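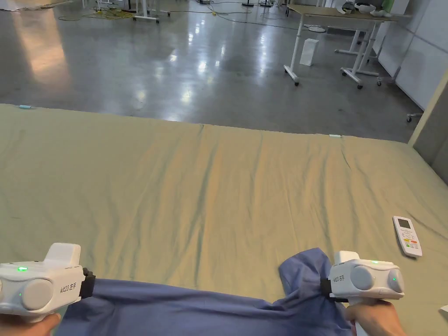
Folding on the bed: the laundry habit that gets the bedroom back

Last updated: 2022-05-04

Most people fold where the clothes land. For a lot of us that's the bed. Big, soft, right height if you're lucky, and you can't go to sleep until the job is done. Well, you can. Plenty of people just push the pile over to the other side.

Édgar Pacheco doesn't. He has run the linen room at Marulanda, a small guesthouse with six bedrooms, long enough to have opinions on all of it. Ironing boards (too narrow). Dining tables (crumbs). The couch, which he won't even discuss.

"A bed is a table you already own," he says. "Just make it first."

So that's rule one. Bottom sheet on, pulled tight at the corners. Never mind if it creases up again once you start leaning on it, it will. Olive, sage, that family of greens is what he likes underneath. Blue denim shows up clearly on it and so do white shirts, and you spot a stray sock right away. On a busy print you lose things. Pillows off, blanket off, put them on a chair.

Then one thing at a time. Pacheco is strict about this and it's the part most of us skip. Don't tip the whole basket out. Take a piece, lay it flat near the edge where you're standing, grip it at both sides and pull sideways before you fold anything. Not hard. Just enough that the fabric stops bunching. Heavy blue cloth needs this more than anything, it keeps its lumps if you let it.

Shirts get two folds lengthwise, one across. Jeans in half, then half again. Towels however your cupboard wants them - measure the shelf once and be done.

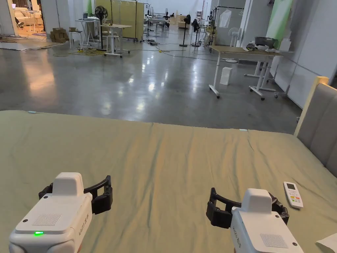

Now the stuff that lives on the bed. Every bed has some. The remote for the air conditioning, bits of paper, a charger, a book face down. Pacheco leaves the remote where it is and works beside it. Fine if you've got a wide mattress. If you dont, give it a home - a shallow tray on the nightstand or a stick-on holder by the headboard. The wooden trays from Bamine are nice, but any saucer will do. Paper goes out of the room. A folded receipt that gets caught up in a towel is going to be in the cupboard until July.

About headboards. An upholstered one is a good thing to lean finished piles against, but brush it first, gray fabric holds on to lint like crazy. The Fondska range has a pale wood edge around the padding and that's easier to live with, you can wipe it down in seconds. Vastidier does a similar look for less, in fewer colors.

And the floor. Hard floors are cooler underfoot but they're no place for a pile waiting its turn, and anything with a cord wants to be well clear of where you walk with your arms full. You can't see your feet behind 2 stacks of towels.

Last thing, the sheet. Do you change it after? Pacheco shakes it out, smooths it from the middle toward teh edges with the flat of his hand, and puts the blanket back on. At home, anyway. At the guesthouse it goes straight in the wash with everything else, and he starts again the next morning.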